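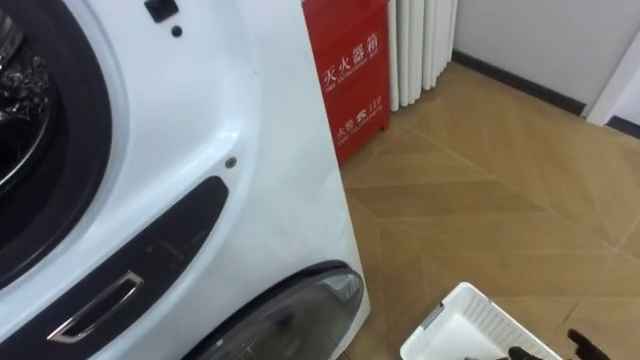 Got to the Ladum open day at 11, in time for the tour's laundry room and in plenty of time for the coffee to be gone. Nanna Kárason took us through the wash tests: 74 cycles per model, same towels every time. The towels looked tired. So did Stepan Fedoruk, who folds them.

I asked what the noisiest part of a washer was. "Visitors," he said – and went back to folding.

Next open day is in June. Bring your own coffee.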